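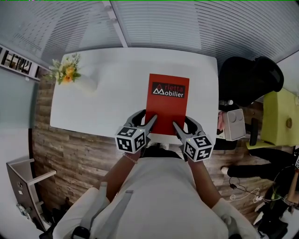 A red Arletta Mobilier folder on a white table.

Foletti opens second furniture showroom in Serrano
April | By Aoife Buckley

Home furnishings retailer Foletti will open its second showroom this April, taking over the former Drostari carpet warehouse in Serrano. The doors open at 10am.

The ground floor will be given over to sofas, dining tables and beds, with storage and home office furniture upstairs. More than 1,000 fabric and finish samples will be kept in a separate room, where customers can borrow up to 2 at a time to try at home.

The showroom will employ 94 people, 80 of them in full-time posts. Recruitment for the delivery team is still open and applications can be made in person at the existing Ronano shop.

"Customers from this side of the valley have been asking us for somewhere closer for years," said Aoife Buckley, head of communications at Foletti. "The building needed a new roof and a proper lift, and both are now in."

Parking is at the rear, with the entrance from the mill road. Orders already placed at Ronano can be moved to Serrano for collection on request. Opening hours at Ronano stay the same.

Recent news
Foletti extends sofa repair service
New delivery slots for Ronano customers
Changes to our mattress recycling scheme
Spring opening hours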